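木地板为何在十月开缝

供暖季开始后的头几周，地板维修商接到的电话通常最多。住户描述的现象大同小异：夏天还严丝合缝的木地板，板与板之间出现细缝，个别位置踩上去有响声。多数情况下，这属于木材含水率变化引起的正常收缩。

木材是吸湿性材料。在纤维饱和点以下，细胞壁中的结合水随周围空气的温度和相对湿度增减，木材尺寸随之变化。收缩有明显的方向性：顺纹方向几乎可以忽略，径向次之，弦向最大，弦向收缩率常接近径向的两倍。因此同一批板材中，弦切板开缝往往比径切板明显。

从事室内木作检测的韦塞拉·帕夫洛维奇（Vesela Pavlović）在Kollthorpe一处住宅区做过一轮入户测量，共取得1,081个含水率读数。她认为，铺装时的含水率比树种更值得关注。“板材出厂时是干的，但在没有封窗的工地上放几周，数值就变了。施工方量的是出厂单，没有量板子。”

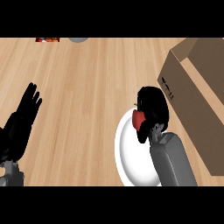 帕夫洛维奇建议，板材进场后应拆开包装，在接近日后使用条件的环境中平衡，再与基层含水率对照。水泥基层未干透时，水汽自下而上进入板材，背面膨胀大于正面，板面会呈中间低、两边高的瓦形。此时若急于打磨找平，基层干燥后板边回落，板面反而中间凸起，只能再次返工。

板宽是另一个变量。在相同湿度变化下，单条缝隙的宽度与板宽大致成正比。近年流行的宽板减少了接缝数量，收缩总量却没有减少，只是集中到较少的缝里，看起来更醒目。多层实木复合板依靠相邻层纹理交错来限制横向变形，稳定性较好，但表层过厚时，约束效果会下降。

地暖进一步放大了这一问题。Softić地板厂的技术员埃丁·卡拉扬尼斯（Edin Karagiannis）主张分段升温，水温每天只提高少许，并把室内相对湿度控制在稳定区间。该厂去年秋天处理的投诉中，有18起与首次供暖时升温过快有关，其中11起在来年雨季后缝隙自行闭合，无须维修。

用腻子填缝应当慎重。冬季填入的硬质材料在夏季会阻碍板材回胀，应力传到相邻板边，可能造成压溃或起拱。较稳妥的做法是观察一个完整的年度周期，湿度回升后仍不闭合的缝，再考虑嵌入同材木条或更换单板。

墙边的伸缩缝同样不宜填死，踢脚线应固定在墙上，不与地板相连。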